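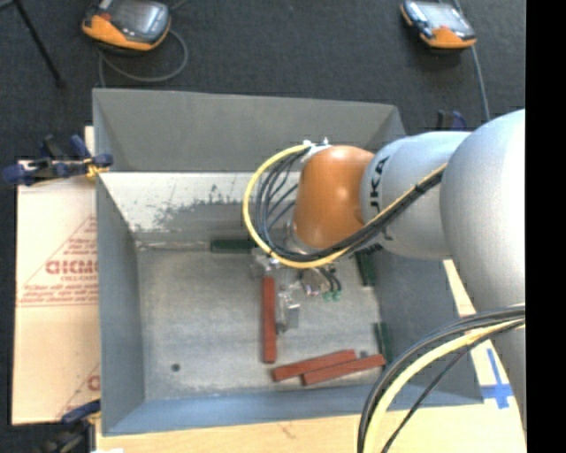

**Bin picking demos: how messy do you let the bin get?**

**tulura_tom** wrote:

Morning all. We've started gathering examples for the bars-in-a-bin job and I'm already arguing with myself. Got 158 episodes saved, red and green bars, three of each, one metal bin. My worry is the bars that end up flat against the wall. The fingers struggle to get either side of them, so I've been nudging those back into the middle before I hit record. Is that cheating?

---

**gantry_moth** wrote:

Yes, it's cheating :) You're teaching it a bin that doesn't exist. On the Zasell job we tidied every start for a fortnight and the policy was lovely until a bar landed along the edge, then it just hovered over it like a confused wasp. Leave them where they fall!

---

**Shiela Lacson** wrote:

I'd disagree a bit, moth. If Tom's operators fail nine grabs in ten at the wall, he ends up with a folder full of fumbling. I'd do the easy ones first, get something that works in the middle, then add wall picks on purpose. We did 80 easy and 26 hard for Cruzado and it was decent enough to build on.

Tom, are you keeping the failed grabs at all?

---

**tulura_tom** wrote:

Keeping them, in a separate folder, not training on them yet. Out of the 158 there are 13 where the bar slipped and we picked it up again on the second go. I quite like those but my colleague wants them binned (sorry).

---

**gantry_moth** wrote:

Keep the 13! A slip and a second try is gold. It's the ones where the operator gives up and wanders off that you want out.

And Shiela, fair enough, but "add the hard ones later" is what everybody says in May and then it's autumn. Mix them from day one, even if it's only a few.

---

**stullance_ben** wrote:

Different question — have you got a rule for where the cables go? Ours hang in a big loop by the wrist and they cover the fingers from the fixed camera in some poses. We lost a whole afternoon of takes to that before I checked the video.

Also clamp the bin and tape a mark on the bench beside it. If it creeps, your early and late takes won't match.

---

**tulura_tom** wrote:

Clamped, yes, and there's a blue tape cross beside it. Cables are a sore point. The yellow one loops right out to the left and I can't shorten it without it going tight when the wrist turns. Might try a second camera from the other side.

---

**Shiela Lacson** wrote:

Second camera, definitely. But start a new set when you add it, don't mix. And I'm still not sold on day one, moth!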